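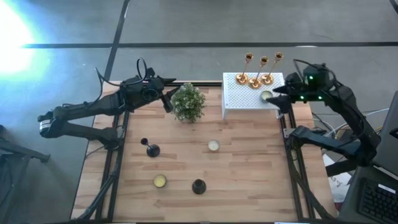

Most of the bugs Áine Madigan fixes in a week have nothing to do with learning. She maintains the control and planning layer at Kiston, where two arms share one tabletop and are asked to arrange household objects on it, and she describes her job as "keeping the timestamps straight".

The software is called Prulla. It began in February as a replacement for a set of scripts that each opened their own connection to the arms. Any script could send a command at any moment, and the last one to write won. Prulla puts a single process between the arms and everything else. Planners, learned policies and the manual jog tool all submit requests to it, and it decides what goes out on the bus.

"There was no arbitration at all," Madigan says. "You could leave a jog window open on one screen, start a policy on another, and get a mixture of the two. The logs looked like noise."

The two arms are planned as one system. Prulla holds a joint state for both and checks each proposed segment against a swept volume of the other arm. Where two segments conflict, one arm is given the shared region and the other holds outside it until a release message arrives. Jhonatan Pacheco, who wrote the planner, tried a fully coupled search first and dropped it.

"It found lovely paths, and it found them too late," he says. "With a lock on the middle of the table you lose some parallel motion. You get an answer inside the control budget every time. I'd take that trade again."

The lock has a cost that both of them bring up. If the holding arm stalls, the region stays locked. The first version had a timeout which freed it automatically, and Pacheco removed it after a week. A timeout says nothing about where the stalled arm is. The lock is now released only when measured joint positions show that the arm has left the region, and a stall raises a fault for the operator.

Perception runs as a separate service, Borach. It takes camera images and publishes object poses with a covariance attached to each. Small round tins are the awkward class. A tin has no useful yaw, so the estimator used to pick one at random and change its mind between images. The planner took each change as real motion and replanned the grasp.

"We were rotating the wrist for no reason," says Pacheco. "The fix was to let an object declare its symmetry. For a tin, the planner now ignores yaw completely and uses whichever wrist angle is cheapest."

Candlesticks and narrow vases have the same symmetry but a different problem, as they are tall and thin and a small error in tilt puts the top well away from where the model says it is. Borach therefore reports a separate error for the grasp point, and Prulla slows the approach when that number is high. Raised surfaces are handled as named support planes. A tin on a stand belongs to the stand's plane, and the descent height is taken from there. Perforated surfaces gave poor depth readings, so the plane is fitted once at set-up and then held fixed.

Every run is replayed offline through Hawthorne, the team's test harness. It feeds recorded joint states and images back through the same binaries and compares the commands that come out. The suite stands at 554 recorded runs, of which 494 replay with identical output. Madigan is blunt about the remainder.

"Most of them are thread ordering. Two messages arrive in the same tick and we process them in whatever order the queue gives us. I have a branch that sorts by source timestamp, and it clears a good part of the list. It also adds latency, and I haven't decided if I can live with it."

Asked what she would do differently, she mentions the configuration files. Joint limits, tool offsets and camera extrinsics are kept in three formats, for historical reasons, and a converter sits between them. It has already swapped the left and right tool offsets once. Pacheco wants a single schema with units in the field names. Madigan agrees, and has put it after the queue work on her list.

The next release will contain the symmetry declarations and the new lock rules. Message sorting will be included behind a flag, switched off by default.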